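# The Last Issue of Grosivano

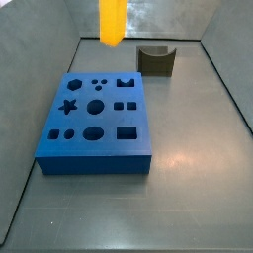
*The yellow block, lower end clear of the floor.*

The shop on Paterson Street stopped ordering Grosivano in August. The owner put a card on the rack where it used to go, and the card said to ask at the counter. I asked at the counter. She said the distributor had dropped it and she could get me the back half of the run at cover price if I wanted to fill any gaps.

I didn't have any gaps. I had written most of it.

I didn't tell her that. My name was on the inside front cover in small type, under the artist and above the letterer, and in five years of buying my own book from her I had never brought it up. I bought it there because I wanted to see it come out of a bag with everybody else's.

Grosivano was a city where people wore masks because the law said to. The hero was the one who took hers off. That was the pitch, and it sold the first year. After that it was a monthly job. I wrote at the kitchen table from six until I had to leave for work, and on good mornings I got three pages.

The publisher was Clorkis. They had one floor over a tire place in Lelcombe and they paid late but they paid. When the television people came around, Clorkis did the talking. There was a season. I watched it on my sister's couch with the subtitles on. They had moved the story to a different city and given everyone their masks back, since the costumes tested well, and the woman who took hers off took it off in the last episode, in the dark, facing away.

People asked if I was angry. I got a check that fixed my roof. The show was fine. It had a good car chase.

The second season didn't happen, and the book went down with it, which I hadn't expected. I'd thought we would go back to our old readers. But the old readers had left when the show readers came in, and then the show readers left too. My editor called and read me the number for the last issue that had shipped. It was 2605. I wrote it on the back of an envelope and looked at it while she talked.

"They'll give you one more," she said. "Twenty pages. You can wrap it up."

"How long do I have?"

"Artist needs it in two weeks."

I had a plan for the ending. I'd had it from the first month, typed up, in a folder. It took forty issues to get to. The law would be repealed in a vote, and the hero would walk through the city and find that most people kept their masks on anyway. She would have to decide what to do about that. I had a whole year set aside for her deciding.

I opened the folder and tried to cut it down to twenty pages. I put the vote on page two. By page nine she was giving a speech, and I had never let her give a speech. I deleted it and went to work.

At work I thought about the letters. We ran a letters page every month until the show, when Clorkis took the space for ads. I had kept all the mail, paper and email both, and printed the email. It was in two boxes in the hall closet under the coats. That night I got them down.

There were 626 of them. I know because I numbered them as I read, in pencil, in the top corner. A lot were about mistakes. I had given a side character two different apartments. A bridge was on the wrong side of the river for most of the second year, and one man wrote in every month until we moved it back. A boy wanted to know how people in Grosivano ate soup. He had drawn a mask with a hinge.

Number 340 or so was from a woman who worked nights in a laundry. She said she read the book on her break and she didn't care much about the law or the police or the rooftops. What she liked was the diner. There was a diner we used when two people had to talk, and there was always a waitress in the back of the panel. She never had a line. She wanted to know what the waitress thought about things.

I wrote the last issue about the waitress.

It starts when she unlocks the door. She does the coffee and fills the sugar. People come in, and you can tell from what they say that something is going on outside — there's a vote, or there was one, and someone has a radio. The hero comes in on page eleven and sits at the end of the counter with her face showing. She's tired. She orders soup. The waitress brings it and goes back to the register. There are sirens on page fourteen and they go past.

At the end of her shift the waitress goes in the back and hangs up her apron. She has a mirror over the sink. I told the artist I didn't want to see the mirror. I wanted her from behind, with both hands up at the side of her head, and after that a panel of the hook with the apron on it. Then a panel of the street.

My editor called when she got it.

"Does she take it off?"

"I don't know," I said. "It's the street after that."

"People are going to ask."

"You can give them my address."

She was quiet, and I could hear the air tools from the tire place coming up through the floor. Then she asked whether the soup was tomato or chicken, because the colorist would want to know. I said tomato.

It came out on 27/11/2020, by mail only. Clorkis sent me a box of copies. I took one to the shop on Paterson Street and put it on the counter, and the owner turned it over and looked at the back, then opened it and read the first page standing up. She read the second. A kid came in and wanted something out of the case and she held up a finger at him and kept reading.

"How did they do the soup?" I said, when she got there. "With the masks."

She turned the book around to show me. The artist had put it in the background, in the booth by the window, very small. A man with a spoon, and his mask had a hinge.

I hadn't put that in the script. I'd sent the boy's drawing along with the pages, and I had forgotten that I sent it.

The owner took the card down off the rack and put the copy there.

"That one's for sale?" she said.

I said sure, and she went and took care of the kid.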